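Cabinet (furniture)
Reading time: 1 min

A cabinet is a case with a door or drawers, used for storage. Frameless cabinets, common in flats in Dedton and Stunenden, carry their hinges directly on the side panels.

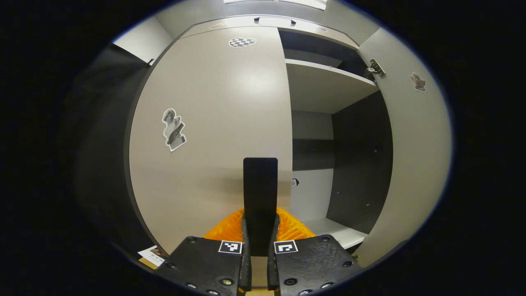 Light gray cabinet.

Shelf holes are usually drilled 5 mm wide. The Plikach pattern sets them 18 mm apart and allows up to 13 positions per side – older Sriwong cases have 12.

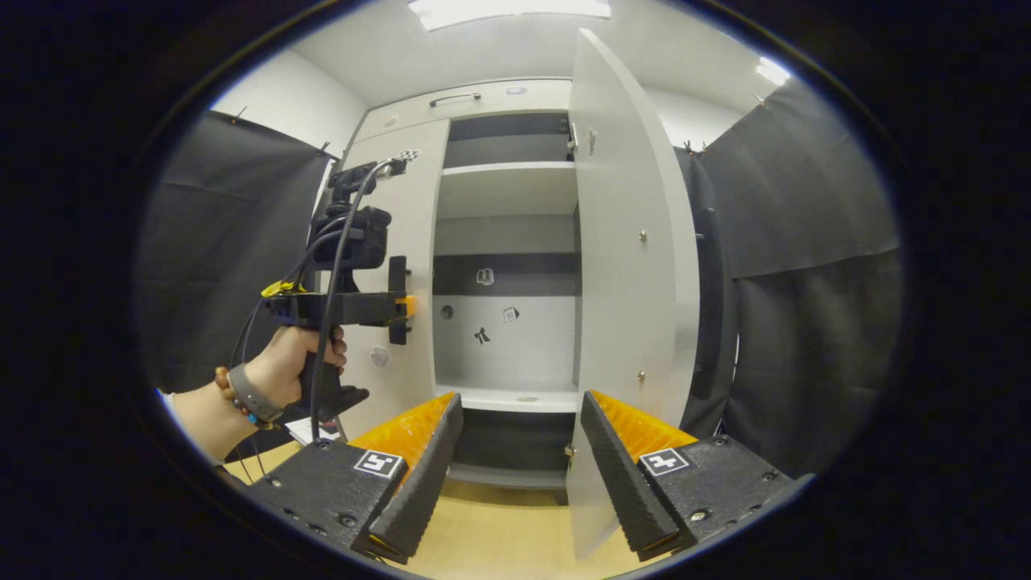 Face-frame cabinets add a front border that stiffens the case but narrows the opening. Their doors may be inset or overlay.

Comments
The Sriwong holes vary by year. Mine don't match.
Needs a section on hinges.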